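Household Practice, Unit 4: Loading and Unloading the Dishwasher
Course notes, Wednesday section
Instructor: Colette Baudry

Read these before class. Those of you who read them after class will recognize the parts you argued with.

What we covered last time

We got through hand washing, drying racks and the matter of the wooden spoon. The wooden spoon will not be revisited. If you still feel strongly, write it down and put it in the box by the door.

Why a whole unit on this

Every term someone asks whether a dishwasher needs two hours of instruction. Every term the same person puts a bread knife in blade up. In the intake survey, 18 of you said you already load "the right way," and when asked to sketch it you produced 18 different drawings, two of them of the same machine. I have kept them.

Terms we will use

Rack: the wire shelf on rollers. Most machines have an upper and a lower one.
Tines: the upright wires that hold things apart. They are not hooks, and they are not decorative.
Spray arm: the part that spins and throws the water. It needs clearance above and below.
Nesting: two bowls pressed together like spoons in a drawer. The inside of the back bowl will come out exactly as it went in, only warmer.
Staging area: the stretch of counter where dishes wait, either going in or coming out. Pick one direction at a time. A counter that is doing both is how a dirty plate ends up in the cupboard.

The upper rack

Cups, glasses, small bowls, and plastic that claims to be dishwasher safe. Cups go upside down. I say this in full knowledge that I am speaking to adults. A cup with a deep hollow in its base will collect a small pond up there, so tilt it if the tines allow.

Glasses go between the rows of tines, so they lean against something. Straddling a tine looks secure and leaves a mark on the inside, and sometimes a crack. Tall stemware should not touch its neighbor. If you only have room for touching, you have room for another load.

Pull the rack all the way out before you start. Loading through a six-inch gap is a popular method and accounts for most of the broken handles in our practice kitchen.

The lower rack

Plates, pots, serving bowls, the things you would rather leave to soak. Plates face the center, one per slot. Big platters and cutting boards go along the sides, where they can't block the spray arm or shield the detergent door. Before closing up, reach in and give each spray arm a spin by hand. If it knocks against a pan handle now, it will knock against it for the whole cycle, and you will hear it from the couch.

Scrape, don't rinse. Scraping takes the bones, the peels and the rice. Rinsing a plate until it is clean and then washing it is a hobby, and you may pursue it at home. 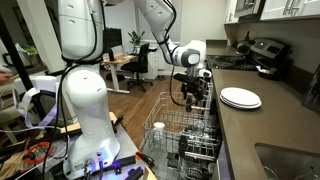

Unloading is where good households fall apart. The order is lower rack first, then upper. Water sits in the hollows of the cups, and if you pull the upper rack out first and tip anything, it rains on the dry plates below. I have met people who unload top down their entire lives and believe that plates simply come out wet.

Take plates out in a small stack and set them on the counter beside the machine before you carry them anywhere. Keep the stack back from the sink. Three or four is plenty. The student who carried eleven last December was very strong and is now very careful.

Put like with like on the counter, then make one trip per cupboard. Walking each fork across the room separately is exercise, and I won't stop you, but it does leave the door hanging open at shin height for a long time. The open door is the most dangerous object in the kitchen. Close it if you are called away, even for a minute, even if it is only the phone.

Silverware

Handles down for forks and spoons, if your basket allows, and mix them up so they don't cuddle. Knives go blade down, always, or flat in the top tray if you have one. Good knives don't go in at all.

Things that stay out

Cast iron. Anything with a glued handle. Wooden boards. Insulated mugs, unless the bottom says otherwise. Gold-rimmed china, on which subject I would ask you to talk to my sister-in-law, who owned some.

Practice machines

We have two, named by a previous class after what they took to be their personalities. Jaltier is the one by the window and has the fussy latch - lift, then push. Wavier has the loose upper rack and must be pulled with both hands, evenly, or it comes off the left runner and sulks. Please report leaks to me and not to each other.

For next class

1. Unload one full machine at home, lower rack first. Write down how many trips you made.
2. Draw your own upper rack as loaded on an ordinary night. No tidying it up for the drawing.
3. Find the filter in your machine and clean it. If you didn't know there was a filter, bring a note to that effect, and we will be kind.
4. Bring one item you aren't sure about. Last term's winner was a garlic press in four pieces.

Lockers are still sticking. The code for the supply closet is 2568, and it is on this handout on the understanding that you won't leave the handout on the bus.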